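3.2 Backdrops and lettering on shared tables
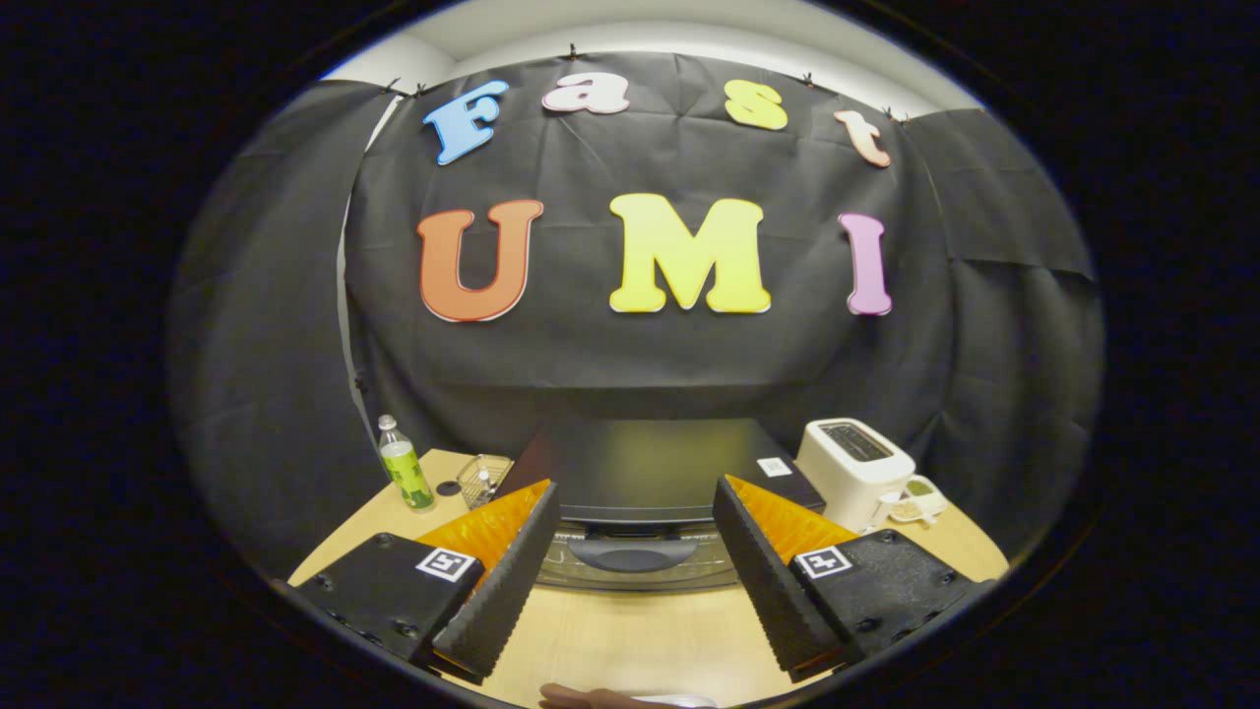
Figure 4. Black cloth hung behind a table and held along the top by four clips, with foam letters in two rows.

Barış Işık objected at the review in July that cloth of this sort is never ironed and that folds make lettering harder to read from the far side of a room. We kept his remark in mind when coding the material. Folds were scored separately from letter size and colour, on a scale from one to three.

The cloth in Figure 4 hangs in loose folds and scored three. The letters are pale or bright against it – light blue, yellow, orange, pink – and both words, "Fast" and "UMI", were read correctly by all 9 raters. The lower row is the larger of the two. Small objects on the table, such as the bottle and the wire basket, were coded under "items left out" (Section 3.4) and play no part in the reading score.

Of the 131 tables in the Kilness set, most had no backdrop at all. Where there was one, dark cloth was more common than paper. Aksoy's earlier survey at Havomau found the reverse, but her tables were in school halls, where paper rolls are kept in stock.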